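Home | Sites | Automation FAQ | Shift information | Contact
Last updated: April

Picking Cell Automation at the Adon Packing Site: Questions from Staff

What is being installed?
Two automated picking cells on the mixed-goods line. Each cell takes single items from a table and places them in order totes. The control software is Lusanix. The cells were assembled and tested at the Tosley site before delivery.

Which jobs are affected?
The line has 41 hourly positions. Of these, 17 include single-item picking as a main task. Those 17 job descriptions have been rewritten. Receiving, returns, and dispatch stay as they are.

Will anyone lose their position?
No position is being removed during the changeover. Staff in the 17 affected positions move to cell operator, exception handling, or quality check. Pay grade is kept in all three. Cell operator carries a shift supplement after sign-off.

What does a cell operator do?
The operator sets out the items, starts the run, clears faults, and records any item the cell refuses. The operator also teaches new items. Teaching means laying the item on the table in different positions and confirming the outline the software proposes on screen.

What does a teaching layout look like?
Items are laid flat on the cloth with clear space between them. They should not be lined up. Orders arrive mixed, so a layout should combine shapes that roll, shapes that taper, and shapes with an uneven surface. 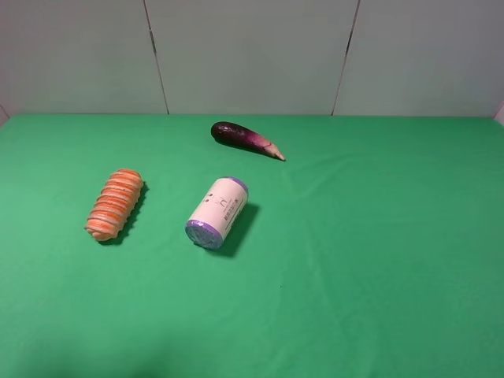

Teaching layout on green cloth: eggplant, toy bread roll, and cylindrical package.

Why is the cloth green?
Few items in our range are close to that color, and the matte surface cuts down on glare. Smooth the cloth before each run. Small creases are acceptable. Deep folds cast shadows that the software can read as an edge.

Are toy items used in place of real food?
Yes, for teaching. Toy items hold their shape and can stay at the cell between shifts. Real stock is used for the final check.

How many placements does a new item need?
100, split across at least 2 shifts. Lighting in the hall changes during the day - a set recorded entirely before noon will be rejected.

What happens when the cell refuses an item?
It goes to the exception bench and is packed by hand. Refusals are logged by item, not by operator. The log is not used in performance reviews.

Is training paid?
Yes. Training takes place during scheduled hours in the Gál room, next to the break area. Night shift staff can attend the 6 a.m. session and are paid to the end of it.

Can I decline the operator role?
Yes. Tell your shift lead before training starts. You will be offered exception handling or quality check first. Later transfers depend on open positions.

Who can stop a cell?
Anyone on the floor. Press the red button at either end of the guard rail. Only a signed-off operator may restart it.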